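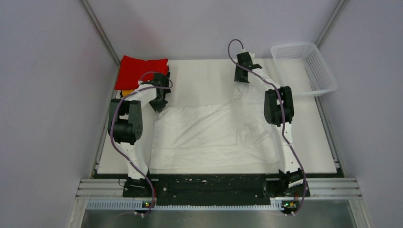 Auður Lauritsen wrote on Mon 19 December:

> I don't iron the white ones anymore. I pull them out of the
> basket, shake them twice, lay them flat on the table and smooth
> them with the side of my hand, and they go in the drawer like
> that. My mother would faint. The colored ones I fold in thirds
> and then in half, but I can never get the white ones to come out
> square, and the big one from Runton is the worst of the lot.
> Does anybody have a way with the big ones when you're by yourself?

Dear Auður, and everyone else who has been following along,

I laughed out loud at your mother, because mine kept a spray bottle next to the ironing board and went at the pillowcases as if they had insulted her. I'm with you on skipping the iron. Life is short and the drawer is dark.

About the big ones, yes, I do have a way, though it took me years to settle on it and my wife still thinks it's silly. I stopped trying to find the corners first. With a small red napkin or a dish towel you can see all four corners at once and you just bring them together, but with a big white cloth on a white table you can hardly tell where the cloth stops, and I used to go around and around the thing patting for the hem. So now I find one long edge, any long edge, and pull that straight along the front of the table. Then I leave it alone and walk around to the other side and draw the rest back toward me, and most of the creases go out by themselves. After that it's halves all the way down. I gave up on thirds for anything bigger than a hand towel.

If it's really a wide one (I have a Dasidden tablecloth that seats twelve, a wedding present, we have never once seated twelve) I let the far half hang off the table while I do the near half. The weight helps.

The other thing is to do the small ones first and set them off in a back corner where they won't get swept up. I have folded a sock into a bed sheet more than once and only found it in April when we put the guest bed together.

You asked a while back about baskets too and I don't think I ever answered, sorry! Mine is the plastic kind with the little holes, from Homport, and I like it fine. The Gunnlaugsson wicker one was prettier but it snagged everything. I paid 379 kroner for it and it's out in the shed now with the seed potatoes.

Let me know how the Runton one behaves.

Warmly,
Esben Lund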